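How to bring hand-held grippers into housekeeping work without upsetting the shift

This guide is for floor supervisors and team leads at Trukum guest houses. It covers the change from ordinary bed and linen work to recorded work, where attendants do part of the job with a hand-held gripper so that the motions can later be used to train a folding robot. The tool comes from Fosteck. The recordings go to the Barua project, which keeps them and sorts them.

You do not need a technical background to follow the steps. You do need a copy of the room list, the rota, and the tool checklist.

## Before you start

Talk to the attendants first, before any tool comes out of its case. Tell them three things plainly:

- Recorded rooms take longer, and the rota will allow for it.
- The recordings are used for training the robot. They are not used for rating staff.
- Taking part is a choice. Anyone who says no keeps the same hours and the same rooms.

Put the same points in writing and post them by the linen closet. At our first site we only said them out loud, and within a few days there were several versions going around. The written sheet stopped that.

Then change the rota. A normal shift at Trukum is 13 rooms. On a recording shift, cut 2 rooms from the list and give them to the float attendant. Do not ask people to absorb the extra time. They will rush, the recordings will be poor, and they will be tired by lunch.

## Step 1: Pick the tasks

Start with tasks where the cloth is already folded or lying flat. Good first tasks:

1. Pick up a folded item from the bed and set it down on the other side.
2. Move a folded item from one bed to another.
3. Straighten one corner of a bedcover.

Leave fitted sheets and pillowcases for later. Both need a lot of pulling, and the gripper is slow at it. People get annoyed with it and go back to using their hands halfway through, which spoils the recording.

## Step 2: Check the tool

Do this at the start of each session and after every break.

- Open and close the jaws a few times. They should move evenly.
- Look at the pads on both fingertips. Wipe off lint with a dry cloth. Lint builds up fast on knits and towels.
- Check that the screws at the finger joints are tight. If one is loose, stop and swap the tool. Do not tighten it yourself.
- Wipe the camera lens.
- Start the recording and say the room number and the task.

## Step 3: Approach the item

Bring the gripper in low, with the fingers open, and stop when the tips are at the near edge of the cloth. Look at where the fold is before you close. On a thick knit, you want all the layers between the pads. If you catch only the top layer, the item will unfold as you lift.
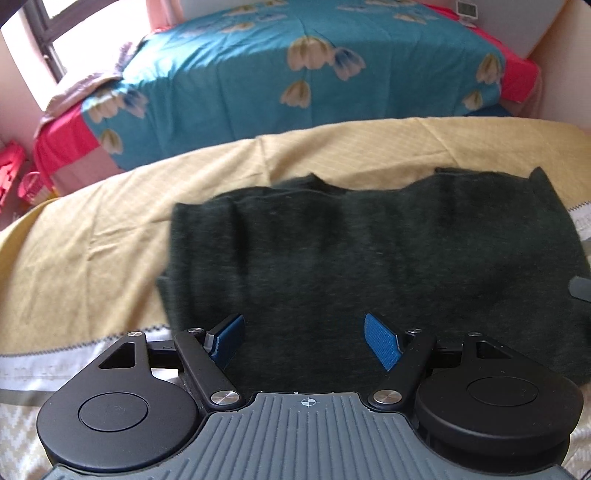 Zasham, 2020-10-13

The session at this site used ordinary bedrooms with two beds each. We kept the bedding as it was. Barua asked for that: patterned covers, wrinkled sheets and daylight from the window are all wanted, and a room that has been tidied up for the recording is less use to them. Tell attendants this early. Most of them will want to smooth the bed first out of habit.

A dark green folded knit on a pale yellow sheet is a fair item to learn on. The color stands out from the sheet, and the edge is easy to find. Items close to the sheet in color should wait until the attendant is used to the tool.

## Step 4: Lift, move, release

1. Close the jaws slowly until the cloth is held.
2. Pause for a moment.
3. Lift straight up until the item clears the bed.
4. Move it at a normal walking-around-the-bed pace.
5. Lower it until it touches, then open the jaws.
6. Back the tool away before you stop the recording.

If the item drops, leave the recording running and pick it up again with the gripper. A dropped item is not a mistake to erase. Mark it on the sheet as a drop and carry on.

Keep your free hand out of the way unless the task card says to use it.

## Step 5: Limit the time

Cap each recording block at 25 minutes. After that, switch the attendant to regular work and let someone else take the tool. The hand that works the gripper tires in a different way from normal bed making, mostly in the thumb and the wrist. Write down any soreness on the session sheet, even if it is gone by the end of the shift.

## What changes for the attendants

The pace changes first. People who have made beds for years are fast because they use both hands and do several things at once. With the tool they do one thing at a time. Some find this restful and some can't stand it. Put the second group on regular rooms and don't press them.

Supervisors have a change as well. You will spend part of the shift on batteries, session sheets and uploads. Block that time out on your own rota.

Attendants will ask whether the robot is meant to replace them. Tell them what is planned at present: folding and stacking in the linen room, with people still doing the guest rooms. If you don't know the answer to a follow-up question, write it down and pass it to the site office. Don't guess.

## End of shift

- Charge the tools and return them to the case.
- Upload before the next shift starts.
- Check that room numbers on the sheet match the spoken ones.
- File soreness notes and drops separately.

Room lists for recording shifts are kept in the same binder as the regular ones, behind the blue tab.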